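Trurkemo Glass Collectors' Society
Minutes of the general meeting, 6 August 2023
Chair: Bình Ung

1. Opening and previous minutes
The chair opened the meeting at 7.10 pm. Apologies were taken as read. The June minutes were accepted with one correction: under item 4, "Irish moulded base" should read "English moulded base". The footed bowl concerned has been re-entered in the register under the corrected heading.

2. Finance
The working account stands at $3,000 after payment of the hall hire and the second instalment on the display cabinet. Subscriptions remain outstanding from 10 members. Reminders will be posted with the next newsletter. No change to the annual fee was proposed.

3. Register of drinking glasses
The register now holds 91 entries. Of these, 21 still lack a recorded height or foot diameter. The meeting agreed that:
– heights are to be taken to the highest point of the rim, in millimetres;
– foot diameter is to be taken at two positions at right angles and both readings entered;
– pontil marks are to be recorded as rough, ground or absent, with no further terms;
– weight is to be given to the nearest gram.
Entries made before the current form was adopted will not be revised unless the glass is handled again for some other purpose.

4. Attribution of the Fakilum rummers
The pair of rummers from the Fakilum bequest was discussed at length. The bucket bowls and short capstan stems are consistent with the early nineteenth century. The square lemon-squeezer foot on the second glass is less well finished than the first, and one member considered it a later replacement. Under long-wave ultraviolet the bowl and foot fluoresced in the same colour, which does not support a replacement but does not rule one out. The pair will stay in the register as "associated" and the word "matched" will be removed from the label.

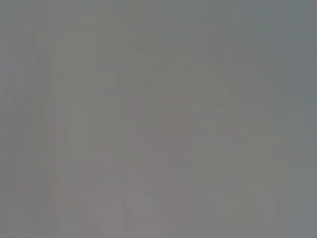
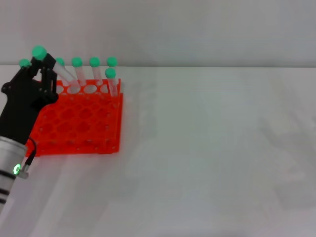
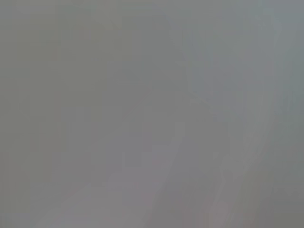 Centre photo: test tube with green cap, orange-red rack.

5. Cleaning of clouded decanters
The paper circulated by Darkik Conservation was noted. The chair summarised its main point: cloudiness caused by lime deposit can be reduced with a mild acid, while cloudiness caused by corrosion of the glass surface cannot be removed without polishing. Members are asked not to use lead shot, sand or denture tablets on any piece on loan to the society. Distilled water is to be used for the final rinse, and stoppers are to be stored out of the neck until the interior is fully dry.
A motion to buy a drying stand was put and carried. Price not to exceed the amount already set aside for sundries.

6. Loan to Au Gallery
Au Gallery has asked to borrow the airtwist wines and the engraved cordial for its winter display. Conditions agreed: locked case, no direct sunlight, and lighting mounted outside the case. Condition reports are to be signed on departure and on return. The ale glass with the chipped foot is excluded from the loan.

7. Other business
The spelling of "colour twist" in the printed catalogue is to be made consistent. The question of a separate heading for Australian pressed glass was held over.

8. Close
The meeting closed at 8.55 pm.

Action items
Missing measurements, item 3: register secretary
Label amendment, item 4: Bình Ung
Drying stand, item 5: equipment officer
Loan agreement, item 6: Bình Ung and loans officer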